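Will the robot arms change my job in the packing hall?
Wonerel Community Help > Work and Workplace
Posted by packer_dokham, May 26, 2026

I work in the packing hall of Akbulut in Dokham. Since winter we have two robot arms, and in June a third one comes. The manager says that no person will lose the place, only the tasks will be different. Before, I packed 100 boxes in a shift with my own hands. Now the arm does 92 and I do the other 8, the ones with a difficult shape, and I also watch the arm. My pay is the same, but I am more tired in the head than before.
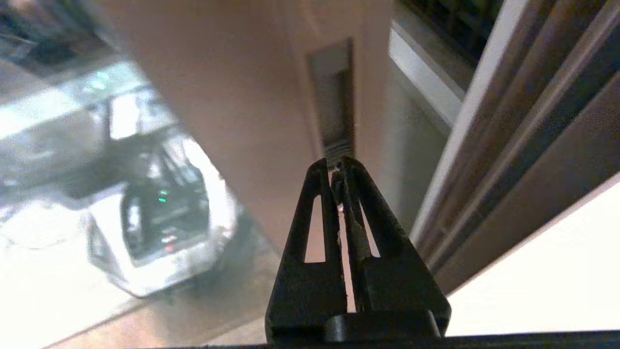
What I want to ask is if other people had this change, and what they requested from the employer. Did you get training? Is it normal that I must answer for a mistake which the arm made?

jolau_line2
We had the same in Jolau. Ask for a written list of your new duties - without it, everything becomes your duty. I got four days of training, but only after I asked twice. For the mistakes, we agreed with our foreman that each stop is written in a log together with the reason. After that the discussions became much calmer. Ask also for a change of post every two hours, as watching is heavy work even if you sit.

mill_street
same at my place, you get used to it

oldforklift
I do not agree that one gets used to it. I missed the talking with colleagues, because now we stand far from each other. We asked to have our breaks at the same time again and the employer accepted. About the mistakes, look in your contract first and then speak with the union, if you have one.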